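Prandier Seated Pedal Exerciser: Three Months Under My Desk

My doctor used the word "sedentary" at my last physical, and she used it twice. My blood pressure had crept up, my knees clicked on the stairs, and I was spending most of the day in a chair. She wasn't alarmed, but she asked me to find some way to move that I'd still be doing by summer. Gyms and I have a poor track record. So I bought a Prandier pedal exerciser, the kind you park on the floor and pedal while you sit, and it's now June and I am still using it almost every day. I can't say that about any other piece of fitness equipment I've ever owned (and there's a rowing machine in my brother's garage that could tell you stories).

What you get

The box holds the base unit, two pedals with straps, a rubber floor mat, a small hex wrench and a folded manual in tiny print. Putting it together took me one cup of coffee. The left pedal has a reverse thread, same as on a bicycle, and the manual mentions this on the page after the one where you need it. Tighten both pedals again after the first week. Mine had worked a little bit loose and made a ticking noise that I first blamed on my knee!

It's heavier than it looks and has a carrying handle on top. I wouldn't want to haul it up and down stairs every day, but moving it from the desk to the couch is fine.

How it feels to use

Smooth. That was my first thought and it still is. The resistance is magnetic, so there's no strap rubbing on a wheel and no smell of warm rubber like I remember from my mother's old one. You turn a dial on the front and it goes from almost nothing to a decent push. I live in the lower half of the dial during work and go up to near the top in the evening when I'm watching something.

It's also quiet. I've been on calls with it going and asked people afterward if they heard anything. My coworker Britta Görtz said no, but that I looked like I was swaying. So now I pedal slower on video.

Desk height matters more than I expected. The pedals bring your knees up quite a bit, and at my old desk I was knocking them on the drawer. I raised the desk a notch and scooted my chair back, and that took care of it. If your desk doesn't adjust, sit down with a ruler before you order, and picture your foot resting on a thick phone book. If your knee hits anything at that height, you'll want a different model or a different desk. 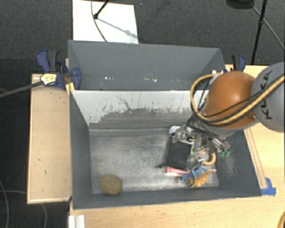 And then there's the chair. If yours has wheels, you will slowly travel backward across the room. I tried a rug, which helped some, and then I bought a set of wheel cups made by Mollel, and those fixed it completely. Prandier sells a tether that hooks the base to the chair's center post. I borrowed one from Till Teuber down the hall and it works well, although I kept forgetting I was attached and trying to stand up and walk away.

The display

There's a little screen that cycles through time, distance, count and calories. I ignore the calories. I don't believe any machine that doesn't know how much I weigh. Time and count are the useful ones, and I've gotten weirdly attached to them. My first session was 426 turns, and I was pleased enough to write it on a sticky note. The note is still on my monitor.

The screen shuts off after a few minutes without movement and forgets everything when it does. If you like records, keep your own. There's no app, no account and no charging cable, and I love that. One AA battery runs the whole display, and I haven't had to replace mine yet.

Has it done anything for me?

I can only speak for myself here, and I changed some other things over the same months (less salt, a walk after dinner when the weather's good). But my stiffness in the morning is better, my feet don't get cold at my desk the way they did all winter, and I sleep well on days when I pedal in the evening. My resting pulse this morning was 62, and I'd like to see it stay there. At my follow-up the doctor was happy with my numbers and told me to keep going.

It won't replace real exercise, and she was clear on that too. It doesn't do much for your balance or your upper body, and it's gentle on your heart unless you really crank the dial. Think of it as a way of sitting less still. If you've had a hip or knee replaced, or you have any trouble with blood clots or circulation, ask your own doctor or physical therapist first. My neighbor Dirk Harms got one after his knee surgery, and his therapist had him start at zero resistance for a few minutes at a time. He's now up to longer stretches than I am – he won't let me forget it.

Things I'd change

The foot straps are stiff plastic and they dig in if you pedal in socks. Wear shoes, or wrap them in a bit of soft tape. The dial has no numbers on it, only a plus and a minus, so I put a dot of nail polish where I like it. And the floor mat that comes with it is a bit too small and slides on hardwood. I swapped it for a yoga mat folded over, which grips much better.

I also tried a Brudero for a weekend before I bought this one. It was lighter and folded flat, which is great in a small apartment, but it walked across the floor on me and the pedal stroke had a bump in it at the bottom. For occasional use I'd still consider it. For every day, the Prandier is the nicer machine by a mile.

Who I'd recommend it to

Anyone who works in a chair and has been told to move more, anyone who hates going out in bad weather, and anyone who wants to do something useful during a ball game. Tall people should try one first if they can.

I'm off to do my evening session. The goal tonight is 300 turns with the dial one dot past my usual, and there's a baking show on!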